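Cludura arm build: frequently asked questions
Last updated 3/24/22

Cludura is a small arm that a few of us are building in the shared workshop at Uromstead. Sohail Jatoi does the mechanical work, Uzma Swati does the software, and Khurram Butt answers the emails, so please be patient with him.

What are you building?
A table-top arm with a two-finger gripper. It should pick up a small object, carry it and put it down on a marked square. We work on the motions in the simulator first and move them over to the workshop bench when they look safe.

Why a cup with balls in it?
A solid block forgives a lot of bad movement. A cup of five balls doesn't, as they can roll about or spill if the arm jerks. The model cup is yellow with tall walls and starts on a cyan pad. The view down past the open fingers is the one Uzma uses when she is setting the approach.
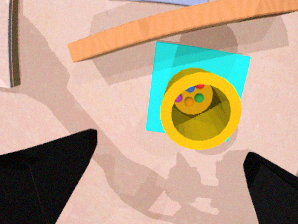
Can I build one without a 3D printer?
Most of it. The links can be cut from flat sheet with a hand saw and drilled on an ordinary pillar drill. The finger mounts are awkward to make that way, so ask at your nearest shared workshop whether someone will print those 2 parts for you.

How much does it cost?
It depends on what you have in the drawer already. The motors are by far the largest part of the bill. Our first set was second-hand and we replaced two of them in the end, which wiped out the saving.

Which controller board does it use?
Our own, called Skesik. Haris Khattak drew it up last June. The board files are in the download folder with the parts list. Version one had the power connector the wrong way round, so check the label before you order any.

How often do you run a motion before trying it on the bench?
We aim for 1000 simulated runs with small changes in where the cup starts. After that it gets 10 slow runs on the bench with a hand on the stop button.

Why does the simulated table stand outdoors?
Tanveer Mengal made that setting, which we call Orakzai. It has a gravel path, planting and a metal framework behind the table, and two more arms on black pedestals. We use it to check that the software copes with a busy background.
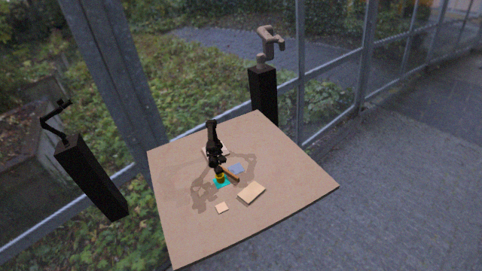
The Orakzai setting, with the cup on its square under the gripper.

Do you sell kits?
No. We packed a few for friends and it took up every evening for a fortnight.

Can I visit?
Workshop members can come to any open evening. If you aren't a member, email Khurram first and he will sign you in.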